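Stosden Choir Society, minutes of Feb 16, 2021

Yaryna Fedoruk opened with a warm welcome and -- as is only right -- a long thank-you to everyone who sold concert tickets. The fund now stands at 2,000 dollars, with 1,100 set aside for sheet music.

We talked for a good while about the spring program, and agreed on three songs by March.

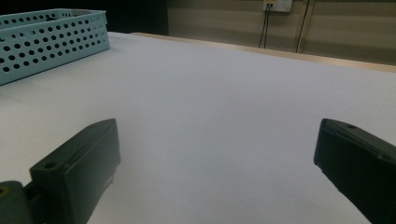
Rehearsals stay at 30 minutes per section, and the altos will go first. Tea followed.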